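Automation Workshop, Notebook 2
Gripper comparison, slotted block task
October, entry opened 8:40 a.m.

Purpose of this entry: to record the setup, procedure and first findings of the comparison between the Rormont parallel gripper and the Paterora parallel gripper on the slotted block. The earlier entry on arm repeatability remains valid and is not repeated. Colleagues who intend to use the cell this month should read the section on finger zeroing before they load any saved program.

Equipment

Arm: unchanged from the previous entry. Tool flange cleaned and bolts torqued before the first mounting.
Gripper A: Rormont, electric, two fingers.
Gripper B: Paterora, electric, two fingers, longer housing.
Controller: Zumska, firmware as delivered. The update has been downloaded but not installed. It will not be installed until both grippers have been tested under the same version.
Camera: small wrist unit, fixed exposure, autofocus off.
Workpiece: green U-shaped block on its thin black base plate.
Floor and panels: gray, matte.

Power was applied at 8:55. The controller reported a tool mismatch on first start, as expected after a change of gripper. The tool definition for Gripper A was loaded from the shared directory and the message cleared. The center of mass in that file had been entered in the wrong axis order. It was corrected, saved under a new name, and the old file was moved to the archive folder. Any program that calls the old name will stop at the first line with a missing tool error. This is intended.

Finger zeroing

Both grippers must be zeroed with the fingers fully closed and nothing between them. The Rormont unit performs this on request from the controller. The Paterora unit does it at every power cycle whether or not it is asked, and it does not check for an obstruction. If it is powered while it holds a part, the width of the part is taken as zero, and all later positions are wrong by that amount. This happened once during setup. The fault was found when the unit reported a negative opening.

Procedure for Gripper B until further notice: retract to the home position, confirm by eye that the fingers are clear, then cycle power.

Task definition

The task is a straddle grasp on one upright of the block. One finger is lowered into the slot and the other is lowered outside the upright. The fingers are then closed on the upright, the block is raised a short distance, held for the length of the dwell, and set down. The dwell is 2000 ms for both grippers.

A grasp across the full width of the block was considered and set aside. It is the easier grasp and both units are likely to manage it, so it would tell us little about the difference between them. The straddle grasp depends on finger thickness, on the amount of room left in the slot, and on how well the approach angle is held during descent. Those are the matters on which the purchasing decision will rest.

The approach is commanded in two stages. The first brings the tool to a pre-grasp pose over the block with the fingers open. The second is a straight descent at reduced speed with the force threshold active. The descent stops when the threshold is crossed or when the target height is reached. The wrist camera records throughout, and one still is kept from each descent for comparison of finger position against the slot. 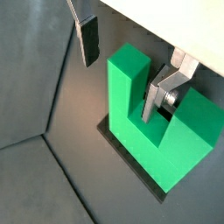
Descent into slot. Metal finger between the uprights, padded finger on the far side of the left upright.

The wrist view is of most use for judging the depth of the finger in the slot. In the still entered here the lower tip of the metal finger is nearly at the slot floor, and the fingers are spread to either side of the upright they are meant to close on. The screw on the metal finger projects toward the right upright. Its clearance is therefore to be treated as part of the finger envelope, and the collision model must be drawn to the end of the screw and not to the face of the plate. The present model omits it. A revised model is to be prepared before any automatic path planning is allowed near the block.

The second point concerns light. The inner faces of the slot are much darker than the top of the block, and there is a pocket of deep shadow below the screw. Edge detection on the top faces should be dependable under the overhead lighting. Edge detection inside the slot should not be relied upon at the present exposure. Two remedies are open to us: a longer exposure, which may wash out the bright top faces, or a small lamp beside the camera, which may produce glare on the metal. The lamp will be tried first, with a diffuser.

Notes on Gripper A (Rormont)

The descent command is smooth and the unit holds its commanded opening without drift during travel. Response to the close command is prompt. The force reading settles quickly and is returned to the controller at a fixed interval, which makes the log simple to align with the camera record.

The mounting pattern is well documented. The cable exit is poorly placed. With the wrist turned past a quarter turn the cable bears on the flange bolts, and a strain relief had to be made up from spare parts. The supplier should be asked whether a right-angle connector is offered.

The fingers are exchanged by removing two screws each. The screws are short and the threads are fine. Care is needed, and a thread was nearly crossed on the second exchange. A tray is to be placed beneath the wrist whenever fingers are changed.

Notes on Gripper B (Paterora)

The longer housing moves the grasp point away from the flange, and the error in approach angle is enlarged to match. The same angular setting that was acceptable on Gripper A produced visible contact with the upright on the first descent with Gripper B. The tool frame was taught again using the pointed reference pin, and the next descents were clear.

The unit is the stronger of the two. For this task that is of limited value. At its default force setting the close command shifted the block sideways before the second finger made contact, which indicates that the two fingers were not centered on the upright. Reducing the force did not correct the shift. Centering the approach did. The lesson applies equally to Gripper A, where the lower force had hidden the same error.

The status lamp on the housing is bright enough to be picked up by the wrist camera when the room lights are dimmed. It can be turned off in the settings under a heading marked Display.

Controller

The Zumska unit logged 698 events during the morning. Most are routine position reports. The log does not separate warnings from reports, and the export must be sorted by hand before it can be read with any comfort. A short script for this has been placed in the shared directory.

The force threshold for the descent was set at 200 in controller units. The manual does not state how these units relate to newtons. A question has been sent to Fragkou, who supplied the controller, and the threshold should be regarded as a bare setting until an answer is received. It must not be quoted as a force in any report.

One irregularity is to be noted. When the descent is stopped by the threshold, the controller holds position for a moment and then relaxes very slightly — enough to be seen on the joint readout, though not by eye at the fingers. It was observed with both grippers and is therefore assigned to the controller or the arm. It should be looked at again after the firmware update.

Provisional view

No ranking is given at this stage. Gripper A has been the simpler unit to set up and to log. Gripper B may prove better on heavier parts, and the block does not test that. The zeroing behavior of Gripper B is a matter of concern for any cell that may lose power during a cycle, and the supplier's written answer on this point is required before it is considered further.

Actions

1. Revise the finger collision model to include the projecting screw.
2. Fit the lamp and diffuser beside the wrist camera and repeat the descent stills at the same exposure.
3. Obtain from Fragkou the meaning of the force units.
4. Ask Rormont about a right-angle cable connector.
5. Ask Paterora whether zeroing at power-up can be disabled.
6. Repeat the full set with both grippers after the tool frames have been taught by the same person on the same day.
7. Mark the block position on the cell floor. Tape is acceptable for the present.

Added at 4:15 p.m.: the reference pin has been returned to the upper drawer of the gray cabinet. The spare finger screws are in the bag taped to the inside of the Rormont case. Cell left powered down, with Gripper B mounted and its fingers clear.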